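About Ramness

Ramness tests and certifies domestic and light commercial water tanks. The laboratory is in Plorkville, with a second site at Drilelthorpe used for outdoor weathering only. Clients are tank manufacturers, plumbing contractors and rural councils.

The company was founded by Bent Norðdahl and Halldóra Norðdahl as a repair shop for polyethylene rainwater tanks. Records kept on failed tanks showed that most splits began at the outlet fitting, and manufacturers started asking for copies. The repair side was sold to Sayegh. Testing has been the whole of the business from that point on.

What we test

Tanks are received empty, with fittings packed separately. Each is weighed, measured for wall thickness at the base, shoulder and outlet, and given a job number that stays with it until disposal. Standard work covers:

Hydrostatic load, filled to the overflow and held
Outlet torque and side load
Lid and strainer retention
Light transmission through the wall, as a control on algae growth
Taste and odour of stored water

Tanks up to 200 litres can be tested indoors at controlled temperature. Larger units are filled on the slab behind the main building, and results are corrected for air temperature on the day.

Outdoor exposure is carried out at Drilelthorpe on north-facing racks. Panels cut from the tank wall are mounted at a fixed angle and withdrawn at set intervals for tensile testing. The site currently holds 1,537 panels. Colour is read at the same time as strength, although a change of colour is reported for information only and does not affect the result. 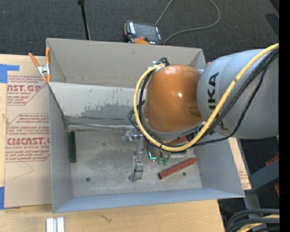
How results are reported

A report states the sample received, the method, the measured values and the uncertainty of each. It applies to the sample tested and to nothing else. We do not issue letters of comfort, summary badges or product comparisons, and a report may only be reproduced in full.

Where a tank fails, the client receives the failure record within two working days – including photographs of the fracture surface – and may nominate a representative to inspect the tank before it is cut up. Failed samples are kept for 300 days. Passed samples are kept until the end of the following February, then granulated.

Job records are retained permanently. The archive holds 2,777 closed jobs, the earliest of them on paper. Clients may request their own files in writing.

People

Halldóra Norðdahl is managing director and signs all certificates. Bent Norðdahl looks after the slab, the pumps and the rainwater supply used for filling. Iason Fragkou is the laboratory manager and the first point of contact for quotations. Ragnheiður Ketilsson runs the Drilelthorpe site and the panel programme. Valdemar Bach handles calibration and document control.

Sending us a sample

Please ring before dispatch. Tanks must be drained, dry and free of labels over the weld line or mould seam. Freight is at the client's cost in both directions. Deliveries are accepted at the Plorkville gate on weekday mornings – drivers should use the lower entrance, as the upper one will not take a rigid truck.

Page last revised 2018-11-19.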